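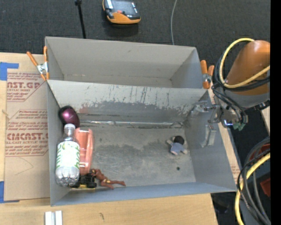
Tidying Remains a Slow Job for Machines, Clenska Trial Finds

Clenska has published the first results of its household chores program, which asks whether a robot arm can take over the clearing and sorting of small items at home. The answer for now is a limited yes.

The March report covers 3060 attempts to pick up a single item and move it to its proper place. Toys, bottles and other everyday objects were used throughout. In 369 attempts, the arm closed on nothing or let the item fall on the way.

Soft and uneven shapes caused most of the trouble. A plastic bottle has a fairly regular outline, but a doll or a toy figure can be lying in any position, and the gripper must find a hold between the limbs. Items resting against the wall of a container — or against each other — also took longer.

"We would not yet leave it alone with a playroom floor," said Despina Berisha, who leads the program. "It can do the work. It cannot do it at the pace a family would expect."

Shop-floor sorting will be studied next. Said El Idrissi will oversee that phase, in which 20 types of packaged goods are to be returned to shelves and bins. Clenska expects to report on it once testing at its Tazi site is complete.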